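A mão em Karaki

O autocarro deixou-nos em frente do portão às nove e pouco, e a senhora da recepção deu a cada um de nós um autocolante com um número. O meu era o 209. Perguntei se devia colar no casaco ou na camisa e ela respondeu que era igual, desde que se visse. Colei no casaco e depois tive calor a manhã toda.

Era o dia aberto da Ganbridge, em Karaki. Eu tinha trabalhado trinta e quatro anos como costureira, os últimos na fábrica Wuvunar, que fechou em agosto do ano anterior. A minha filha tinha visto o anúncio e disse-me: a mãe vai gostar, eles mostram uma mão que mexe em tecido. Eu não tinha a certeza de gostar. Mas a viagem era gratuita e havia almoço.

Levaram-nos em grupos de onze pessoas. O nosso guia era um rapaz de barba curta, muito educado, que falava andando para trás. Mostrou primeiro um corredor com cartazes e depois uma sala onde caixas iam e vinham sobre rolos. Um senhor do grupo fez muitas perguntas sobre as caixas. Queria saber o peso, a velocidade, o preço. O rapaz sabia o peso e a velocidade.

– E a mão? – perguntei eu.

– A mão é a seguir – disse ele. – Chama-se Sumumar.

Achei um nome bonito, parecido com o de uma terra onde se vai à praia.

A sala da mão era pequena e bem iluminada. Tinham posto uma corda para nós ficarmos atrás dela, mas as crianças passavam por baixo e ninguém lhes dizia nada. Junto da parede havia um ecrã, e nele via-se a mesa de muito perto, como a própria mão a vê. Uma mulher de bata azul estava sentada ao lado, com um caderno aberto nos joelhos. Disse-nos bom dia e explicou que a tarefa dessa manhã era simples: pano e fio branco.

– Simples para quem? – disse eu, e não queria ser mal-educada, mas saiu assim.

Ela riu-se. Disse que tinham repetido aquele exercício 1079 vezes e que ainda não lhe chamavam simples quando falavam entre eles. Gostei dela por causa disso.

Eu conheço bem o fio branco sobre uma mesa clara. Na Wuvunar tínhamos mesas dessa cor e era um castigo. Ao fim do turno já não se via com os olhos, procurava-se com a ponta dos dedos, devagar, até sentir aquele quase nada. A encarregada pediu durante anos um tampo escuro para a secção dos brancos. Prometeram-no muitas vezes.

A mulher da bata pediu silêncio, e até as crianças ficaram quietas. Olhei para o ecrã. Os dedos eram de metal, muito polidos, com as pontas pretas e redondas, e vinham de dentro de uma manga escura como se alguém tivesse vestido um casaco à máquina. O pano estava à direita, com a beira desfiada. Pensei logo que alguém o tinha rasgado em vez de o cortar, e que eu nunca deixaria uma beira assim em cima da minha mesa. O fio fazia umas voltas soltas mesmo por baixo dos dedos.

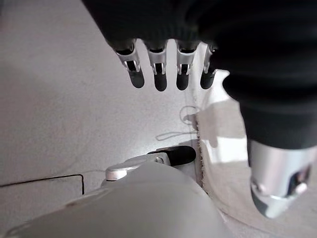
O que a mulher me perguntou

Depois da demonstração o grupo seguiu para a sala do almoço, e eu fiquei para trás a fingir que lia um cartaz. A mulher da bata escrevia no caderno. Sem levantar a cabeça, perguntou-me se eu era da costura.

– Como sabe?

– Esteve sempre a mexer os dedos.

Olhei para as minhas mãos. Estavam uma contra a outra, o polegar a esfregar o indicador, como quando se torce a ponta da linha antes de a enfiar. Meti-as nos bolsos do casaco, com vergonha, e depois tirei-as outra vez.

Ela quis saber como eu pegava num fio que está deitado numa superfície lisa. Ninguém me tinha feito essa pergunta na vida. Comecei a explicar e vi que não sabia. Disse que não se pega de cima, que se empurra um pouco com um dedo até ele fazer uma barriga, e é a barriga que se apanha. Disse que o polegar espera. Ela escrevia depressa.

– O polegar espera – repetiu.

– Espera, sim. Quem começa tem sempre pressa com o polegar.

Pediu-me que lhe mostrasse. Tirou da gaveta um carrinho de linha, cortou um bocado e deixou-o cair no tampo de uma secretária. Sentei-me. Era uma cadeira de escritório, demasiado baixa, e tive de levantar os ombros. Fiz uma vez e fiz outra vez mais devagar. À terceira o fio fugiu-me, e eu disse uma palavra que não se diz em visitas.

Contei-lhe então que na Wuvunar chegávamos a fazer umas 1000 bainhas por semana, e que a fábrica tinha fechado. Ela parou de escrever. Perguntou se eu estava zangada com aquela mão. Pensei um bocado, porque queria responder certo.

– Quando fecharam, ainda não havia mão nenhuma – disse eu. – Havia uma outra fábrica mais longe e mais barata. Com esta ainda não tive tempo de me zangar.

Ela acenou com a cabeça e ofereceu-me o carrinho de linha, quase cheio. Eu tenho em casa duas gavetas de linha branca, mas aceitei.

O rapaz da barba veio buscar-me. Disse que só faltava o 209 para servirem a sopa. Ao passar pela corda olhei mais uma vez para a mesa, desta vez sem ecrã, e dali a mão parecia muito mais pequena. Quis dizer à mulher que mandasse fazer a bainha àquele pano, mas ela já estava virada para o caderno.

No autocarro, de regresso, sentei-me à janela. A minha filha telefonou e perguntou se eu tinha gostado.

– A sopa tinha pouco sal – respondi. – E eles precisam de uma mesa escura.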